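Skivari Recipe Cards: Frequently Asked Questions

What is Skivari?
Skivari is a subscription library of printable recipe cards and short cookery booklets. New material is released once a month. Subscribers download files from the library page and may print them for use at home.

How many recipes does the library hold?
The current library holds 400 recipes, sorted by course, main ingredient and cooking method. Seasonal booklets are listed separately and do not count towards that total.

Which file formats are supplied?
Each card is supplied as a PDF in two sizes, A5 and A6. Booklets are A5 only. The Ulow reader edition, for tablets, carries the same text with adjustable type and no page numbers.

Are quantities given in metric or imperial?
Metric throughout. Spoon measures are level: a teaspoon is 5 ml and a tablespoon is 15 ml. Cup measures are not given. Some older cards list ounces in brackets, and these will be removed as the cards are revised.

Which oven temperatures are used?
Temperatures are for a fan oven unless the card states otherwise. For a conventional oven, add 20 °C. Gas marks appear in the table on the back of the baking cards only.

Can I change the number of servings?
Cards are written for four. The scaling tool on the library page recalculates ingredients but does not adjust cooking times or tin sizes. Raising agents and gelatine should not be scaled beyond double — use two separate batches.

Who tests the recipes?
Every recipe is cooked at least twice in the Surkcombe kitchen before release, once on gas and once on electric. Austra Pētersons edits the cards and signs off the final text. Errors found after release are listed on the corrections page with the card number and the line affected.

What is the Kuusk series?
Kuusk is a set of 34 cards covering rye breads, pickles and cold-smoked fish. It is included in the full subscription and can also be bought on its own. The fish cards assume a separate smoker.

Are allergens marked?
Yes. Allergens are printed in bold in the ingredient list. Cards do not carry a "may contain" statement, as this depends on the products you buy. Check the packet.

What do the preparation times include?
Preparation time covers weighing, peeling and chopping. It does not include soaking, proving, chilling or bringing ingredients to room temperature, all of which are shown on a separate line. Washing up is not counted.

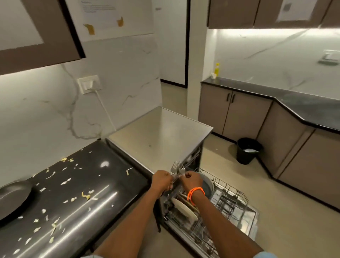
Resting time for meat is part of the cooking time on cards issued from September onwards. On earlier cards it appears in the method only.

May I share or copy the cards?
A household may print as many copies as it needs. Files may not be posted online or resold. Cookery teachers can apply for a class licence using the contact form.

How do I cancel?
Open the account page and select "End subscription". Access continues until the end of the paid month. Downloaded files remain yours to use.

A download has failed. What should I do?
Clear the browser cache and try again. If the file still will not open, send the card number and the name of your browser through the contact form.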